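Start > Meinung > Gestaltung und Marke

November, von Ludmila Hrubý

Kleine Hersteller brauchen kein neues Logo

Wer in einer Werkstatt mit fünf Leuten Kerzen, Cremes oder Marmeladen herstellt, bekommt früher oder später den Rat, sich ein neues Logo machen zu lassen. Der Rat kommt von der Bankberaterin, vom Schwager oder von einer Agentur, die gerade einen Stand auf derselben Messe hat. Ich gestalte seit vielen Jahren Verpackungen und Etiketten und verdiene an solchen Aufträgen. Trotzdem halte ich den Rat in den meisten Fällen für falsch.

Im Frühjahr rief mich die Inhaberin von Zondholm an, einer kleinen Firma, die Badesalze und Handcremes macht. Das Logo war sieben Jahre alt, ein Schriftzug in einer etwas zu breiten Antiqua, darunter eine Welle. Sie fand es altmodisch. Im Laden, der die Hälfte ihres Umsatzes ausmacht, stand ihre Ware inzwischen neben Allside, und Allside hatte gerade alles auf Weiß und dünne Linien umgestellt. Nun wollte sie auch Weiß und dünne Linien.

Ich bat sie, mir vorher alles zu schicken, was ihre Kundschaft in die Hand bekommt. Es kam ein Karton mit Tiegeln, Tüten, Beilegern, Versandaufklebern und einer Preisliste. Auf den Tiegeln war das Grün ein anderes als auf den Tüten. Die Inhaltsstoffe standen auf zwei Sorten oben, auf den übrigen unten, in drei Schriftgrößen. Auf dem Beileger hieß dieselbe Creme anders als auf dem Deckel. Das Logo war auf all diesen Dingen das Einzige, was gleich aussah, und genau das sollte weg.

So einen Karton sehe ich oft. In kleinen Betrieben wächst die Verpackung mit der Produktpalette, und jedes neue Etikett entsteht unter Zeitdruck aus dem vorigen. Irgendwann wechselt die Druckerei, jemand verliert die Originaldatei, eine Praktikantin baut sie nach. Am Ende wirkt die ganze Reihe unruhig, und weil das Logo am größten ist, bekommt es die Schuld.

Ein neues Zeichen löst davon nichts. Es kommt auf dieselben Etiketten, in dieselbe Unordnung, und nach zwei Jahren ist man wieder am Anfang. Dazu kommt der Verlust. Stammkunden suchen im Regal nach einer Farbe und einer ungefähren Form. Wenn beides verschwindet, greifen manche zum Nachbarprodukt, ohne sich darüber Gedanken zu machen. Große Marken fangen das mit Werbung auf. Eine Firma mit einem Marktstand und einem Webshop kann das nicht.

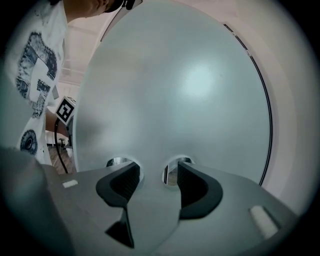 Am deutlichsten habe ich das bei Brennan erlebt, einem Teehändler, für den ich die Dosenetiketten mache. Vor meiner Zeit hatte man dort das Zeichen ausgetauscht, eine gezeichnete Kanne gegen ein abstraktes B im Kreis. Das B war sauber konstruiert, daran lag es nicht. Aber die Leute am Stand fragten, ob das Geschäft verkauft worden sei. Einige wollten wissen, ob der Tee noch derselbe sei. Der Inhaber hat das einen Winter lang jeden Mittwoch auf dem Markt erklärt und dann die Kanne zurückgeholt. Die Restauflage mit dem B liegt noch im Keller.

Gegen meine Haltung wird eingewandt, dass ein schlechtes Logo eben ein schlechtes Logo bleibt. Das stimmt. Es gibt Zeichen, die man auf einem kleinen Deckel nicht lesen kann, und es gibt solche, die dem Zeichen eines anderen Betriebs so ähnlich sehen, dass Post vom Anwalt kommt. Auch wer sein Sortiment völlig umstellt, wird mit einem Kerzenständer im Namenszug nicht glücklich, wenn er nur noch Seife verkauft. In diesen Fällen rate ich selbst zum neuen Entwurf. Es sind nach meiner Erfahrung wenige.

Der zweite Einwand kommt aus meiner eigenen Branche und lautet, ein Neuanfang gebe dem Betrieb Schwung. Die Inhaber seien danach stolz und verkauften besser. Auch das habe ich gesehen, und ich will es nicht kleinreden. Nur hält der Schwung selten länger als die erste Auflage Visitenkarten. Und er ist teuer bezahlt, wenn für die Überarbeitung der Etiketten danach kein Geld mehr da ist. Das ist der Normalfall: Das Logo wird feierlich vorgestellt, und die Tiegel bekommen einen Aufkleber über den alten Aufdruck.

Bei Zondholm haben wir es anders gemacht. Der Schriftzug blieb, nur die Abstände zwischen den Buchstaben wurden ausgeglichen. Die Welle blieb auch. Wir haben ein einziges Grün festgelegt und es auf den Papieren testen lassen, die dort wirklich verwendet werden. Jede Sorte bekam einen Namen, der überall gleich geschrieben wird. Für die Pflichtangaben gibt es jetzt eine feste Stelle und eine feste Größe. Aus 30 Etikettendateien wurden vier Vorlagen, und die Inhaberin kann eine neue Sorte selbst anlegen, ohne mich anzurufen. Geschäftlich ist das für mich nicht ideal.

Die Druckkosten für die erste Umstellung lagen bei 396 Euro, weil wir die alten Bestände aufgebraucht und Sorte für Sorte gewechselt haben. Mein Honorar kam dazu, es war niedriger als das für einen kompletten Neuentwurf. Die Inhaberin war anfangs enttäuscht. Sie hatte mit etwas gerechnet, das man herzeigen kann, und bekam eine Reihe Tiegel, die zueinander passen. Im Laden stehen sie weiter neben Allside und sind von dort gut zu unterscheiden.

Was mich an der Logobegeisterung am meisten stört, ist die Reihenfolge. Die Leute fragen zuerst nach dem Zeichen und zuletzt danach, ob man das Verfallsdatum lesen kann. Dabei beschwert sich die Kundschaft über das Verfallsdatum. Sie beschwert sich über Deckel, auf denen die Schrift nach drei Duschen weg ist, und über Geschenkpackungen, bei denen man die Duftrichtung erst nach dem Aufreißen erfährt. Über eine zu breite Antiqua hat sich bei Zondholm in sieben Jahren kein Mensch beschwert, ich habe ausdrücklich danach gefragt.

Wer trotzdem unsicher ist, soll alles, was die Firma verlässt, einmal auf einen großen Tisch legen und zwei Tage liegen lassen. Danach weiß man meist, wo man anfangen muss, und man kann mit dieser Liste zu einer Gestalterin gehen. Wenn die dann als Erstes über ein neues Logo reden will, würde ich noch ein zweites Angebot einholen.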